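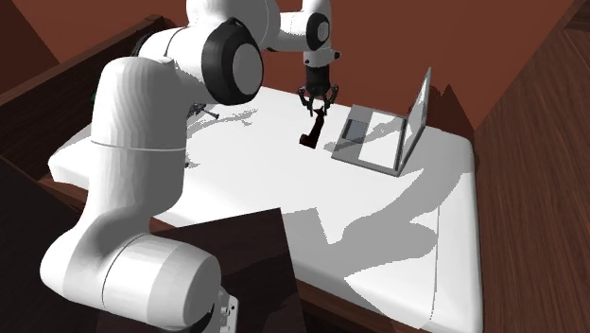

シミュレーション上のロボットセルは、起動したあと最初に何を確認すればいいのか?
まず台座の固定と原点姿勢を確認し、それから指先の基準点、最後に物体の衝突形状を見ます。この順番を崩すと、指先のずれを直したつもりが台座のずれを隠していただけ、ということになりがちです。

Roka(セル)

Rokaは、物をつかんで別の場所に置く動作を繰り返すための仮想ロボットセルで、Mirnicoという作業環境の上で動いています。現実の機械ではないので油も差さないしネジも締めませんが、手入れはちゃんと要ります!私はこのセルの面倒を見る係で、この項目もほとんど私が書いています。口調がくだけているのは大目に見てください。

構成

中心になるのは白い多関節アームが1本と、2本指の平行グリッパです。アームのまわりに置く家具や小物は「部屋」と呼ばれる設定ファイルにまとめてあり、机の部屋もあればベッドの部屋もあります。部屋を入れ替えてもアーム側の設定は共通なので、一度きちんと合わせておけば使い回せる……はずなのですが、これがなかなかすんなりいきません(後で書きます)。

部屋のデータはNallwoodという保管庫に入っていて、小物の形状は現在1,368点あります。名前の付け方が古いものと新しいもので違うので、検索するときは両方試すのがおすすめです。私はいまだに片方を忘れます。

立ち上げ

セルを開いたら、アームを原点姿勢に戻して台座の座標を読みます。数値が前回の記録と違っていたら、そこで止めてください。たいていは部屋の側が床の高さを書き換えています。アームの台座を動かして帳尻を合わせたくなりますが、直すのは床のほうです。

次にグリッパを全開、全閉と動かして、左右の指が同じだけ動くか見ます。片方だけ遅れるときは、指の連動設定が外れているか、摩擦係数が片側だけ初期値に戻っています。後者は見た目では本当にわかりにくくて、私は午後をまるまる使ったことがあります。

物体と衝突形状

小物には、見た目の形と、接触計算に使う形の2種類があります。見た目がどんなに細かくても、接触用の形が大ざっぱだと、指が触れる前に弾かれたり、逆に指がめり込んだりします。柔らかい面や段差のある家具の上に小物を置く部屋では、とくにこの差が出やすいですね。
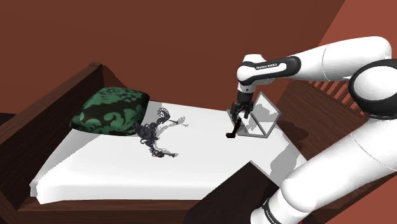 そういうわけで、新しい部屋を足したときは、小物を一つずつ指でつまんで少し持ち上げ、そのまま止めておく試験をします。細長いものは傾いたままつかむことも多いので、傾いた状態で滑らないかも確かめます。じりじり下がっていくなら把持力を上げる前に、接触用の形を見直してください。力でごまかすと、今度は軽い小物が吹っ飛びます(画面の外まで飛んでいったのを見たときは笑いました)。

透明な箱のような形は、接触計算に入っているかどうかが目で判断できません。設定の一覧を開いて、接触の項目が有効か無効かを直接読むのが早いです。ベッドのように縁が立っている家具では、アームの下側のリンクが縁に当たらないかも、ゆっくり動かして見ておきます。

定期点検

点検用の動作はStanという小さなスクリプトにまとめてあります。原点から始めて、把持、持ち上げ、移動、解放までを1,000回繰り返し、関節ごとの角度誤差と、物体を落とした回を記録します。夕方に流しておいて翌朝に見るのが私の習慣です。

記録を読むときは、平均より先に、誤差が大きい回の時刻を見ます。後半にだけ固まっていたら誤差の蓄積が疑わしく、ばらばらに散っていたら小物の初期位置のほうを調べます。手首の関節だけ誤差が大きいときは、制御周期と計算の刻み幅が合っているかを見てください。12月に計算の刻み幅を変えたときがまさにこれで、制御側を直し忘れていました。

よくある不具合

起動直後にアームが震える場合は、台座が床にわずかに埋まっています。床の高さを直して開き直せば収まります。

影だけが前の姿勢のまま残る場合は、描画の更新が遅れています。計算結果には影響しないので、点検中なら放っておいてかまいません。

部屋を替えたら指先の基準点がずれた、という相談がいちばん多いです。部屋のファイルに古いグリッパの寸法が書かれたままのことがあるので、その行を消して、共通設定のほうを読ませてください。消す前に控えを取るのもお忘れなく!

関連項目
Mirnico
Nallwood
Stan(点検スクリプト)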